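March, evening

Slept badly and got up at 4 to read. The boiler man came at nine and says the part is on order, so another week of kettles for the washing up.
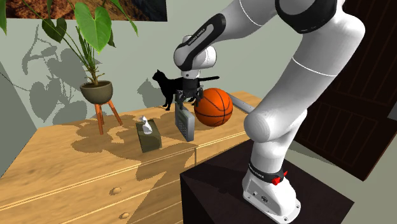

The light wooden dresser.

Spent most of the morning on the Netuscombe papers. The parish accounts run to 241 pages and I have reached the bad handwriting. Whoever took over from the first clerk wrote his sevens like ones, and I had to go back over two years of coal money because of it. The total now comes to 1,480, which matches the ledger.

Bereket Woldemariam called before lunch about the walk. He wants to start from the mill this time and go up by the reservoir. I said yes, if the lower path has dried out. He is reading a long book on canals and told me a good deal of it.

Lunch was soup and the end of the bread. Then the post office, where the line was out the door, and the hardware store for sandpaper and a tin of wax. They had only the clear kind. I bought it – the dark would have been wrong anyway.

Rain from three o'clock. Moved the seedlings in from the step. The tomatoes are up but the peppers have done nothing, and I may have to sow them again.

Wrote to my sister after supper and told her Easter would be fine. Must find the spare blankets before then, and ask her about the train.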